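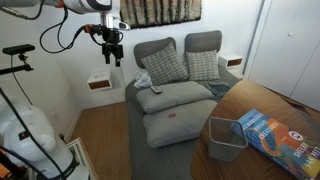 Ticket: Savings interest posted twice, then reversed
Product: Deltora online banking, savings module
Opened by: Sunita Crenshaw, customer accounts, Prurnari
Status: Solved, waiting for last check

Problem

On Thursday morning 18 customers saw the monthly interest two times in their savings account. In the afternoon the second amount was taken back, but the available balance did not change. One customer has 2000 dollars in the account and the app lets her move only 900. She wrote to us twice already.

Log

9:10 - I compared the ledger with the app for all 18 accounts. The ledger is correct. Only the available balance is wrong.

9:45 - Asked Lindqvist support if the interest job ran two times. They answered that it ran one time, but the file was sent again after a timeout.

11:20 - Cleared the balance cache for one account as a test. The balance was correct for some minutes and then went back to the wrong amount. So the cache is not the cause.

1:30 - Found a hold on each account with the code Rernel. It was created together with the reversal and it has no end date.

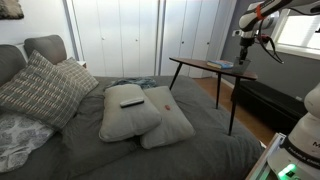 2:15 - Lindqvist confirmed that a hold of this type must be released by hand. I released the first one and waited for the next refresh. The balance stayed correct.

3:40 - Released the other holds. Please do not run the reversal again, it will create new ones.

Still open

The fee report shows 80 dollars in low balance fees for these accounts. I have asked for a refund but I do not have the permission to approve it. Can somebody from the fees team take this part? I will keep the ticket open until the refund is posted.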